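Progress report: Suvlow sorting cell, September

Prepared for the Aludmont program office

Main activity this period: open day at the Grakley workshop

The open day took place on Monday, as agreed in the last report. We had 142 visitors, including two groups from the trade school in Stępień. Doors opened at 9 a.m. and the last demonstration ended shortly before 4 p.m.

We ran the tabletop clearing task, in which the arm picks up small office and workshop items and puts them in a basket. Each session lasted fifteen minutes, with time for questions. Visitors mostly asked about speed and about what happens when an item is dropped. Several asked for a price, which we did not give.

Spending on the day came to 900 dollars, against 1,000 planned. The largest item was roughly 400 dollars for barriers and signs — we own these now and will use them again.

Two problems came up. The sound system was too weak for the back rows, and the schedule left no gap for lunch. Both will be fixed before the spring event.

The items used were ordinary ones, such as a yellow utility knife, with a yellow basket on the same table.

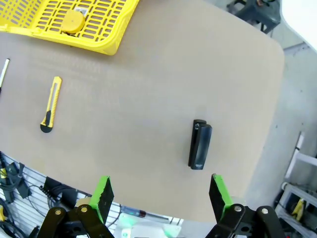
Waldemar Rutkowska wrote afterward that the sessions were clear but too short, and that he would have liked to see the arm handle things visitors brought in themselves. We plan to try this in one session next time — with a size limit.

Next period: repeat the task with a wider set of items, and send the visitor survey results to your office.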